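Comparative Legislatures
Unit 7: Confidence, supply and the minority cabinet
Handout prepared by Lorena Salinas

Read before the seminar. Bring the Rilo reader and your notes from the unit on electoral systems.

1. Terms

A minority cabinet is one whose party or parties hold fewer than half of the seats in the chamber to which the cabinet answers. The definition turns on seats held by parties with ministers. A party that votes with the government but holds no ministry does not count toward the cabinet's total, however reliable its support may be.

Confidence is the condition under which a cabinet stays in office. In some systems it must be shown by a vote before the cabinet takes office (positive investiture). In others it is presumed until a majority votes against it (negative parliamentarism). The difference matters for minority cabinets. Under negative rules, a party can keep a government alive by abstaining and need never record a vote in its favor.

Supply is the grant of money to the executive. Loss of supply is treated in most parliamentary systems as loss of confidence, even where the written rules are silent.

Dissolution is the ending of a parliament before or at the close of its term, followed by an election. Who may ask for it, and who may refuse, differs from country to country.

2. Forms of support agreement

2.1 Full coalition. Two or more parties share ministries and are bound by collective responsibility. A minister from the junior party who votes against the cabinet is expected to resign.

2.2 Confidence-and-supply agreement. The supporting party promises its votes on confidence motions and budgets. On everything else it is free. Such agreements usually list policy items the government will deliver in return, with or without dates.

2.3 Case-by-case support. There is no written text. The cabinet builds a majority for each bill, sometimes with different partners on the left and right. Aravena (reader, ch. 3) calls this "shopping," a term we will use in class with some caution. It suggests that partners are interchangeable, and his own evidence shows they seldom are.

Students often write "coalition" when they mean 2.2. Please keep the terms apart in the essay. A supporting party under 2.2 has no cabinet seat, sees no cabinet papers as of right, and is not bound to defend cabinet decisions.

3. Why a supporting party stays

The simple account says that a party brings down a government when it expects to gain seats at an election. This is too thin for the cases in the reader. Consider at least the following.

Policy in progress. If half the agreed items have passed and half are pending, leaving now gives up the second half. Agreements that place the costly items late in the term tend to last longer.

Money. Small parties need time to pay off one campaign before they can run another.

Blame. Voters may punish the party seen as causing an early election. Survey evidence on this is mixed, and the effect seems to fade during a long campaign.

The alternative. A party close to the government on policy may dislike the government's conduct and still prefer it to the likely replacement. Quiroga treats this as the main factor. Sung puts it second, behind money.

4. Worked case: the Isa district assembly

The teaching case is a district assembly of 46 members. The Estov List holds 21 seats and governs alone. The Durán Union holds 18. The Civic Bloc, with 7, signed a confidence-and-supply agreement with the Estov List after the August election.

A majority is 24. Estov and the Civic Bloc together have 28. The Durán Union and the Civic Bloc together have 25, so the Bloc can change the outcome in either direction. This is the standard pivotal position.

In the second year an inquiry finds that the executive used its emergency powers without a proper legal basis. The agreement does not mention emergency powers. The leader of the Bloc, Baltasar Echeverría, criticizes the executive in the chamber but does not withdraw support. Members of his own party file a petition with 2,129 signatures asking him to do so.

Note three points. The inquiry's finding has no direct effect on confidence; only a vote in the assembly does. The agreement gives the Bloc no duty to leave and no bar on leaving. And the petition binds the leader only if the party's own rules say so, which in this case they do not.

5. Kinds of confidence motion

5.1 Ordinary motion of no confidence. It is moved by the opposition and passes by a majority of those voting. If it passes, the cabinet resigns or seeks dissolution.

5.2 Constructive motion. It must name a successor and usually needs a majority of all members. In the Isa case a constructive rule would need 24 votes for a named candidate. The Durán Union and the Bloc have the numbers, but they would have to agree on a person -- a much harder task than agreeing that the present executive should go.

5.3 Government-declared confidence. The cabinet states that it will treat a bill as a matter of confidence. This shifts the cost of defeat onto the supporting party and is used most often on budgets.

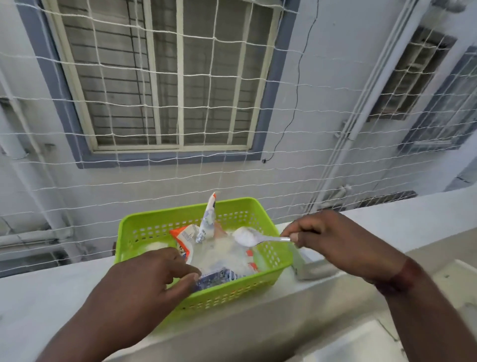 6. Reading the agreement text

When you compare agreements, record the same items for each: parties, date, length, confidence clause, supply clause, list of policy items, procedure for disputes, and procedure for ending the agreement. Many have no ending clause at all. Do not fill the gap by assuming that notice is required.

Watch the verbs. "Will support" and "will not oppose" are different promises. The second is met by abstention, and abstention may be enough under a plurality rule but fail under an absolute one. Work through the numbers before you claim that a government is safe.

7. Questions for the seminar

(a) Under an ordinary no-confidence rule, could the Estov executive survive if the Bloc abstained? What if the rule required an absolute majority?

(b) Draft a clause that would have allowed the Bloc to suspend its support pending the inquiry. What would Estov ask for in exchange?

(c) Aravena and Quiroga disagree on whether written agreements lengthen the life of minority cabinets. Which cases carry the most weight for each author?

8. Reading

Wenceslao Aravena, chapters 3 and 4.
Vicente Quiroga, "Staying In," whole article.
Jae-in Sung, seminar paper on party finance, sections 1 and 2 only -- the appendix is optional.

Essay outlines are due Thursday, February 21, 2019, one page, on paper.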